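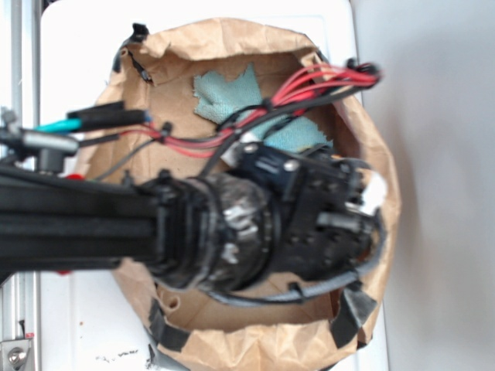
Open paper bag with a blue-green towel in it, arm over the top.

From: Kyriaki Balaskas
To: av-integrators list
Date: 3 Jun 2023
Subject: Re: Lead times on ceiling speakers and amps

Lukian Zakharchenko wrote:
> We have been quoted 17 weeks on the Skisto four-channel amps for a
> school job. The distributor says it is the same for everyone. Is
> anybody getting them faster, or has anyone swapped to something else
> and been happy with it? The ceiling speakers are in stock, it is only
> the amps holding us up. The client wants to be open in the fall and I
> would like to give them a real date.

Lukian,

We ran into the same thing in March on an office job, so I can tell you what we were told and what we did.

The 17 weeks is for the rack version. The half-width version was on a separate allocation when we asked, and we had ours in 4 weeks. It has the same outputs but no front panel display, and you need the double shelf kit to mount two side by side. Order the kit at the same time. We did not, and the amps sat in our shop waiting for it.

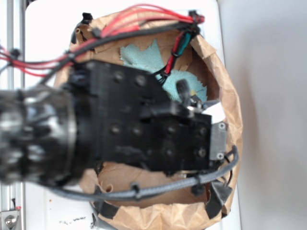

If you need the network control, check the firmware before you send anything to the site. Two of ours came with an older version that would not talk to the Flamlow controller. The update takes a few minutes per unit on the bench and a lot longer once they are in a ceiling.

On swapping brands, we looked at the Plident amp and priced it out. It was $830 a unit against $600 for the Skisto half-width, and the input connectors are different, so you would be redoing your drawings too. It is a decent amp. I would use it on a new design, but I would not change over in the middle of a job for it.

You could also ask Bansal. They are a small distributor and do not always show stock on the website, so call them. They had a few rack units left from a canceled order when I spoke to them – probably gone by now, but worth the call.

As for the date, we wrote the amp delivery into the schedule as its own line and got the client to sign off on it. Cable, speakers and the rack all went in on the original schedule, and we came back for one day to fit the amps and commission. The school may prefer that anyway if the building is empty over the summer.

Send me your channel count and I can check whether the half-width would cover it.

Kyriaki
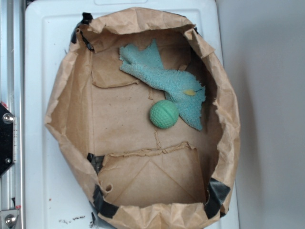 Brown paper bag opened out wide, light blue towel inside.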